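House Checks in Skendmont: Your Questions

Who are you, anyway?
I'm a retired plant safety guy who got restless after 4 months of doing crosswords. Now I look in on people's houses while they're away, mostly here in Skendmont and a little way up the valley. I love it! (My wife loves that I'm out of the kitchen.)

How often do you stop by?
Twice a week is the usual. If you're gone in December I'd like to make it more than that, especially if your pipes run along an outside wall. I come at different times of day so the place doesn't look like it's on a schedule.

What do you do once you're inside?
I walk every room, check the doors and windows, look under the sinks, run the taps for a minute and bring in the mail. Then I send you a note. If something's off, I call – no matter what time it is where you are.

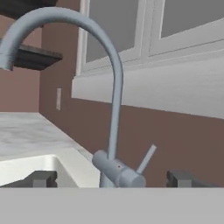
Tineke Desmet: We'd rather shut the water off at the main before we leave. Does that mess up your routine?

Not one bit. Please do it! Just show me where the valve is and leave a note on the counter so I don't go hunting for a problem that isn't there.

Can you feed the cat?
One cat, sure. I don't do dogs, and I found out the hard way that I don't do parrots.

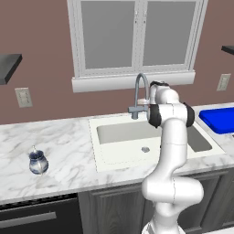

Kitchen sink with gray gooseneck faucet.

How do I give you a key?
In person, please. We'll do a walk-through together, and I'm free most days until 6. Keys go on a numbered tag with no name or address, and you get yours back the day you're home.

What if you get sick?
Noboru Murakami covers for me. You'll meet him at the walk-through too, and he only gets your key if you say yes.

How much notice do you need?
2 weeks is great. Less than that, call me anyway and I'll see what I can move around – Wednesday is usually my lightest day.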